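Gomia Clinic Site Templates

README for version 3 of the template set

Gomia is a set of page templates for small health clinics that need a website patients can use on a phone. It was built by the web team at Zendero, first for a physiotherapy practice in Ukstead and then for other clinics that asked for the same layout. Mojtaba Kermani looks after the code. Forough Jafarzadeh looks after the wording and the colour palette.

What is in the folder

pages: home, services, practitioners, fees, contact
forms: booking request, change of details, feedback
styles: one main stylesheet and a print version for the fees page
sample: filler text and pictures, so the pages don't look bare while you set them up

The contact page shows a map only if you add an address to the settings file. If you leave the address blank, the page falls back to a phone number and opening hours.

Setting up

Copy the folder to your server, open settings.txt and fill in the clinic name, phone number and hours. Then run the build script. It writes the finished pages to a folder called public. Running it again overwrites that folder, so keep your own edits in pages.

Appointment times are stored in 24-hour form and displayed as 9:30 am and so on. The booking form sends an email to the front desk. It doesn't check a calendar, and it shouldn't be used to collect medical history.

Settings people ask about

cookie_days is set to 365. Lower it if your privacy policy says so.
max_services is set to 5 for the home page. The services page lists everything.
start_id is 101. Booking requests are numbered upward from there.

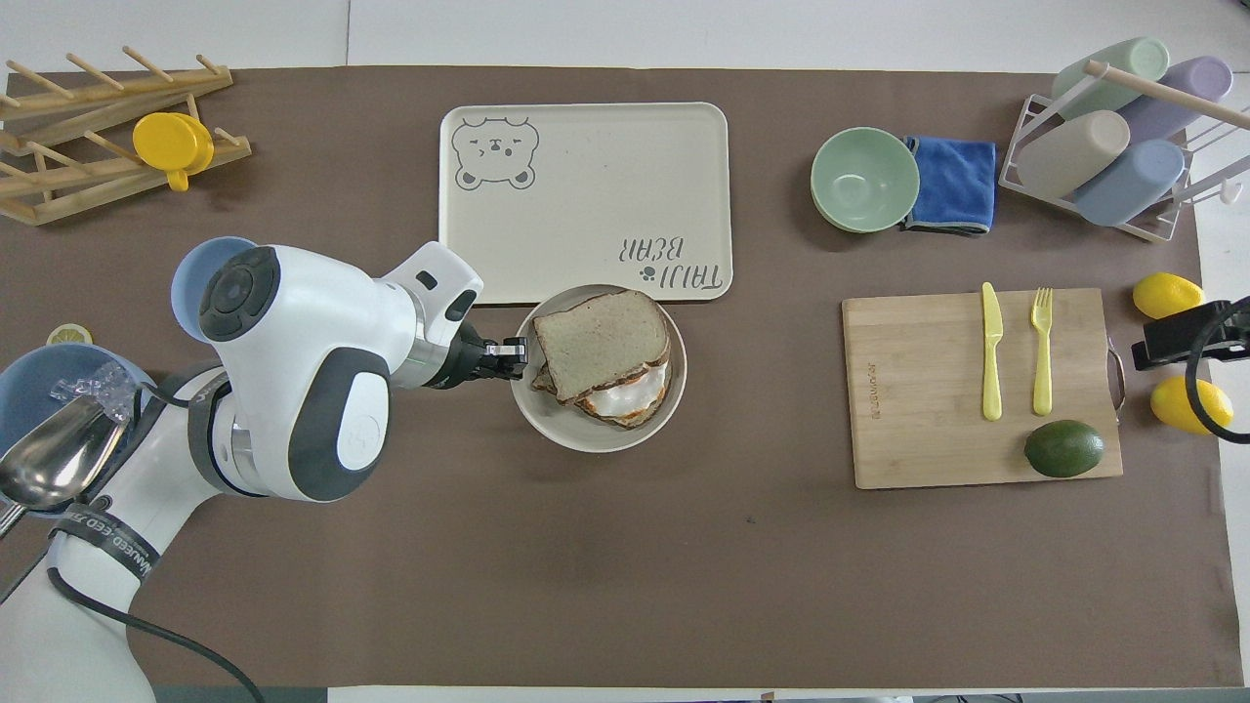
Practitioner pages need a name, a qualification line and a short paragraph. Photos are optional. Keep the paragraph under the limit in the settings file or it will be trimmed on small screens.

Known problems

The print version drops the last row of the fees table in some older browsers. The Vahidi theme doesn't yet have a high-contrast option. Work on that is planned for November.

Licence

Clinics may use and change the templates at no cost. Please don't resell them as a package. Send corrections to Mojtaba, and anything about wording to Forough.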